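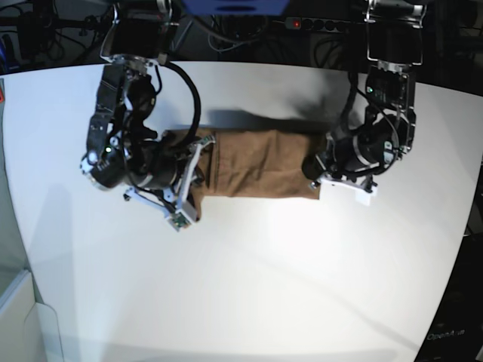 Brikanico
Right, I've finally been converted to waxed cotton and I want to tell everyone! I bought the seven ounce cloth from Tarigan in August, meaning to make one rucksack, and I've now cut out three. It folds like a dream. The tan-brown cloth on the white table, folded into a long flat strip, is the fabric I'm lining them with, and you can see it has shallow creases all over, so my question is whether to press it before cutting or just get on with it. The waxed stuff I know not to iron.

Plavemitz
Press it. Always press a lining. And wash it first, at 30, or the first rainy walk will do your shrinking for you.

Brikanico
Even though the outer can't be washed? It's never going in the machine once it's sewn up.

Plavemitz
Yes, even then. Linings get damp from the inside – wet jumper, leaky flask. Mine puckered all along the bottom seam.

Roncombe
Going to disagree there. I've made bags for years and never pre-wash a lining. Unwashed cotton has a bit of body to it and it's so much nicer to cut. I leave 1.5 cm seams and cut the lining a touch long. No puckers so far.

Plavemitz
A touch long and it bags out at the bottom and eats your keys!

Roncombe
Then stitch it down at the corners. Two minutes.

Edivaldo Araújo
Can I ask what needle people use for the waxed layers? I went through two layers fine and then the machine sulked at the strap.

Brikanico
Jeans needle, size 100, and I turn the wheel by hand over the strap ends. Clips instead of pins too, as the holes never close up. It's such lovely stuff though, the marks it picks up just make it look better.

Edivaldo Araújo
Thanks, I was on an 80. That explains the noise.

Brikanico
OK, I've put the lining in to wash. Roncombe, I'll do the second bag your way and see which one I like. Does anyone have a good method for the drawstring channel?

Roncombe
Fold it twice and stitch it before you join the side seams. Leave a gap for the cord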